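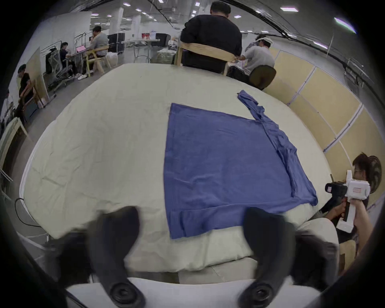

Home Explore Notifications Messages Lists More

Two weeks with the Mendia hand gripper: a thread

11 June 2021, by Kasik

1/ Right, a few of you asked what I made of the Mendia kit, so I'll do it as a thread and try not to waffle (I will waffle). It's the hand-held gripper for showing robots how to do a job. You do the job yourself with it, it records, and your robot learns from the recordings. We've been on T-shirts the whole time.

2/ Price first because that's what my DMs are full of. £1,734 for the set, and a set is 2 grippers, 2 chargers, a carry case and a year of the Verar software. I thought that was steep in February. I think it's fair now!

3/ The fingers are the best bit. Black rubber, long and curved, and they open nice and wide, so you can come at a hem from both sides without bunching it up before you've even started.

4/ Cotton is a pig though. A shirt lying flat is fine, but get one sleeve twisted up into the shoulder and you'll be fishing about for an edge for ages. I blame the shirt more than the gripper.

5/ Tip: put a cloth on the table. On a bare top I kept scraping the finger ends along trying to get under the fabric, and a cloth gives a little. Ours is off-white and needs an iron, and the blue shirt still shows up a treat on it.

6/ Weight. Fine for the first 20 minutes, then my wrist starts to grumble. I hold it in both hands when I'm not mid-fold and that helps a lot. Would love a strap, Mendia, if you're reading?

7/ Verar is... okay. Sorting the recordings is quick, and trimming the start and end is lovely. Renaming anything is a faff, and it forgets which folder you were in every single time you close it. Drives me up the wall.

8/ Someone asked how it compares with the Mujić one. I only had a short go on that. Lighter, cheaper, but the fingers felt stiff and I dropped every collar I picked up. For socks or tea towels I'd probably be happy with it.

9/ We're keeping the Mendia. Towels next, then proper shirts with buttons, which I'm already dreading. Ask me anything about the charger, I have opinions.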